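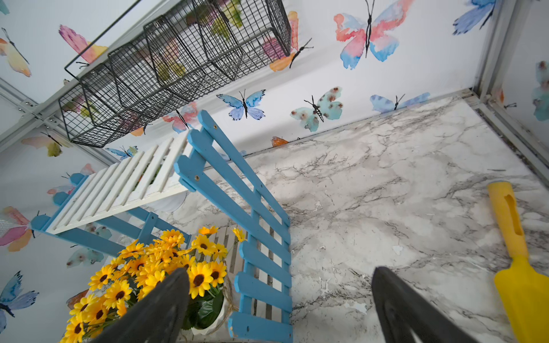

Lab visit: Fultton manipulation group, Drekalham
Friday, April 28, 2023

The visit was scheduled for the software side only, so the hardware tour was short. Emiliano Sepúlveda, who maintains the control stack, took the group through it from the bottom up.

Each arm runs its own joint controller process. Above these sits a planner named Cabrera, which treats the two arms as one system and checks every candidate path for arm-to-arm contact. The earlier version planned the arms one after the other and locked the shared volume. It was retired in March.

The current task is placing potted flowers on a two-tier shelf. Slats are awkward for perception: the gaps return depth from whatever is behind them, and the shelf surface breaks up into strips. The group now fits a plane to each tier and ignores single-pixel readings. Patterned walls cause a smaller problem, mostly false matches in the feature tracker.
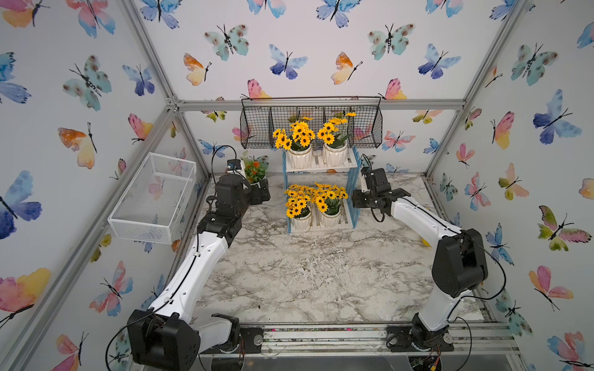 Wrist views are used for the last part of the approach and the fixed view for everything before it. The handover between the two is set by distance to the target, and Sepúlveda considers it the weakest part of the stack. A blend was tried - it oscillated near the lower tier, where the upper one blocks the fixed view.

Logging and replay are handled by a separate tool, Skorau. It holds 2,882 episodes, of which 636 are tagged as planner failures. Any of them can be rerun against a new build without the arms powered. A regression set of 600 runs overnight on 4 machines.

Questions were mostly on timing. Replanning is triggered by a change in the target pose, with no fixed rate, and the controllers hold the last valid path until a new one passes the contact check. Source for the replay tool may be released later. The planner will stay internal.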